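Silt fence or wattles below a small grading job?

Catacutan
Grading a lot of 2774 square feet that drains to a seasonal ditch. The county reviewer wants perimeter control on the low side. Slope is 6 percent. Is silt fence required, or will straw wattles pass?
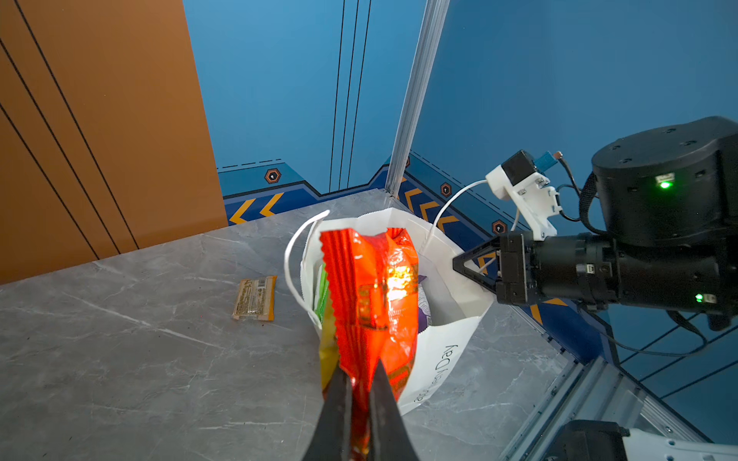 The ditch is dry until fall, if that matters.

Alfredo Ignacio
Dry does not exempt it. At 6 percent either one can work. Trench the fence fabric in 6 inches and set it on contour. Wattles need to be staked and keyed into the soil. Check your permit conditions first, as some reviewers name the device. 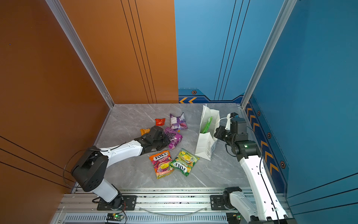
Stormwater and Erosion Control Group

Zamico
Wattles. Used them on a job with around 400 feet of ditch frontage, no complaints.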